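Practice Notes > Threads > Breathing and Sleep

Sosina Alemneh
February 15, 2023

1/ A thread on home breathing retraining for adults with habitual over-breathing, as we run it at the Plundimville clinic. Mostly for GPs and physios who refer to us and keep asking what the patient does between appointments. It is long. Mute me if you are here for the knee posts.

2/ Scope first. I mean adults who sigh often, yawn through the day, breathe with the upper chest at rest, and have had heart, lung and blood causes looked at by their own doctor. If that last part has not been done, we send them back. We had to do it twice in January.

3/ We do not take people with uncontrolled asthma, recent chest surgery, or a pregnancy in the last trimester on this programme. Epilepsy gets a phone call to the specialist before anything is booked. None of this is negotiable at the front desk, so please don't tell patients it might be.

4/ The first visit is 35 minutes. History, medicines, a questionnaire, then resting breathing watched while the patient thinks we are still on the history. As soon as you tell someone you are counting their breaths, the number is useless.

5/ Count a full minute. Not 15 seconds times four. A person who sighs once in that quarter gives you a different answer from a person who doesn't, and sighing is half of what we are looking for.

6/ Things we record: rate, nose or mouth, where the movement starts, sighs, any pause after the out-breath, whether speech runs to the end of the air. The last one is under-used. Plenty of teachers and call handlers finish every sentence on nothing and then gasp.

7/ We also take a resting end-tidal CO2 reading if the patient tolerates the nasal line. A normal reading does not rule the pattern out. A low one does not prove it. It goes in the notes as one more number and I would ask people to stop writing to me as if it were a verdict.

8/ Home practice starts on day one and it is dull on purpose. Lying on the back, knees bent, one hand on the upper chest and one on the belly. Nose in, nose out. Ten minutes, 2 times a day. No target rate in the first week.

9/ The reason for no target: give an anxious patient a number and they will hit it by taking enormous slow breaths. The rate goes down, the volume goes up, and they ring on day three to say their fingers tingle.

10/ "Take a deep breath" is banned in our rooms. "Smaller" and "quieter" are the words. Gøran Skjelbred, who trained me at Drerneren, used to ask patients to breathe so that a person in the next chair could not hear it. I still use that.

11/ Blocked nose comes up every week. Saline rinse before practice, made with boiled and cooled water, never straight from the tap. If one side is always blocked, or there is bleeding, that is a referral and the breathing work waits.

12/ Week two: same exercise, sitting. Hips slightly above knees, back supported, feet flat. Most people lose the pattern at this point and the chest takes over again. Warn them. They assume they have gone backwards and some stop.

13/ Loose clothing at the waist for practice. A tight waistband pushes the movement up into the ribs, and so does holding the stomach in, which some patients have done for decades without noticing.
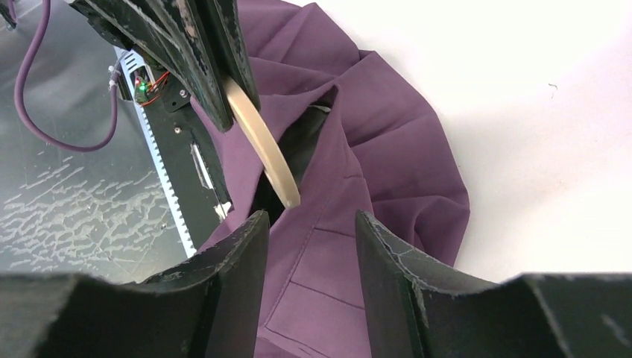
14/ Week three adds a short pause after the out-breath. One second, two at most. It should be comfortable. If the next breath in is bigger than the one before, the pause was too long. We do not run breath-hold contests and we don't use hold time as a score.

15/ I know other schools do use it as a score. I have read the same papers you have. Hold time moves with motivation, lung volume at the start, and how much the patient wants to please the person with the stopwatch. Fine as a curiosity.

16/ Week four is walking. Flat ground, nose only, at whatever speed allows it. If the mouth has to open, slow down. Hills and stairs later. The runners hate this week more than anyone else and generally need it more.

17/ Talking practice goes alongside. Read aloud for five minutes, stop at each full stop, let the air come in through the nose, carry on. Newspapers work better than novels because the sentences are shorter. Su-chen Su wrote our reading sheet and it is worth asking her for a copy.

18/ The diary. One line a day: practice done or not, worst symptom, what was happening at the time. One line. Patients who write a page a day watch themselves more closely and report more symptoms. I have no trial to show you for this, only a filing cabinet.

19/ Phone apps: we looked at Moya and at Gotia. Moya lets you switch off the pacing circle, and that is how we use it, as a timer. Gotia did not allow that when I tried it. The circle pushes people into bigger breaths, see post 9.

20/ Tape over the mouth at night. I am asked this more than any other question. We don't advise it. Anyone who snores heavily, stops breathing in sleep or wakes choking needs a sleep study first, and tape can put that off by months.

21/ Side sleeping with the head slightly raised is what we suggest instead. It is less exciting and it makes poor video content.

22/ Panic. Many of our patients have had attacks, and the over-breathing may be a cause, a result or both. We treat the pattern and refer for talking therapy at the same time. We don't make one wait for the other. Eskil Halvorsen takes most of ours and his list is open again.

23/ No paper bags. I would have hoped this was settled, but I had a patient last month who was handed one by a well-meaning first-aider. If the attack turns out to be asthma or a heart problem, rebreathing is dangerous.

24/ What we say for a bad moment: sit, lean forward with forearms on the thighs, breathe out gently through pursed lips, and let the in-breath look after itself. Chest pain, blue lips, a faint, or breathlessness that doesn't ease: call an ambulance.

25/ Caffeine. We ask for no coffee in the hour before practice. I don't ask anyone to give it up. Someone who has a double before a relaxation exercise and then reports that relaxation does not work for them has told me very little.

26/ Supplements. Magnesium is the one people bring in. I have no objection if their kidneys are sound and the pharmacist has checked it against their other medicines. I don't sell it, we don't stock it, and it has no place in the programme.

27/ Follow-up visits are 20 minutes, at week two, week four and week eight. The week eight visit repeats the full questionnaire and the one-minute count. If nothing has shifted by then, I write to the referrer and say so. Adding visits has not helped that group.

28/ Why people drop out, from our own exit calls: boredom, no private room at home, and feeling better at week three. The third group tends to come back. We now book the week eight visit on day one and attendance has improved.

29/ On records. Bastien Lebrun is going through 200 sets of our old notes to see whether the sigh count at visit one tells us anything about visit four. He is part of the way in. I will not be posting early figures, so please stop asking him in the corridor.

30/ For referrers. What helps in the letter: the tests already done, with dates. Current inhalers and whether technique has been checked. Any beta blocker. Thyroid result. Occupation, please, and whether they talk for a living.

31/ What doesn't help: "anxious, please teach breathing". I have received that as the full text of a letter, signed.

32/ Several replies about children. Different programme, different clinician, different signs. Nothing above should be used for anyone under 16.

33/ And to the person asking about singing and wind instruments - yes, they can do the programme, but keep practice and rehearsal at separate ends of the day. Performance breathing is large and fast through the mouth by design. Trying to apply the quiet pattern to a trombone part annoys everyone.

34/ Correction to 12: the supported back is for the first few sessions only. By the end of that week they should be able to do it on a stool.

35/ The referral form has moved to the new patient system. The old address still accepts post but I only open it on Mondays.

Filed under: Breathing, Home Practice, For Referrers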